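5.3 Staging parts before installation

This section applies to the Clevinside desktop tower after the side panel has been removed (see 5.2). Parts are set out in the Dradham parts holder before any of them is fitted.

1. Disconnect the power cord. Wait 5 minutes.
2. Lay the tower on its side with the motherboard facing up.
3. Set the parts holder on the same worktable, next to the tower.
4. Place the processor in the square recess. Hold it by the edges only.
5. Lay the memory module in the long groove below the processor.
6. Fit the hard drive into its blue caddy, then stand the caddy in the upper slot of the holder.
7. Check that the loose drive cables are clear of the memory slots.

CAUTION: The power supply can hold a charge after the cord is removed. Do not open its housing.

NOTE: The holder is stable on slatted tables – on smooth surfaces, use the non-slip mat, part 788.

Do not stack parts. If a part does not seat flat in its recess, lift it out and set it down again. Do not press.

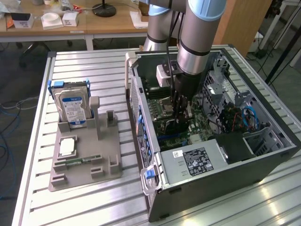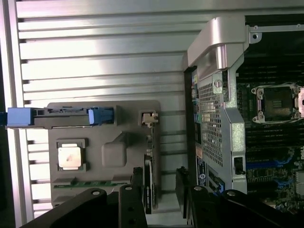
Figure 5-4. Processor in the square recess of the gray holder, two views.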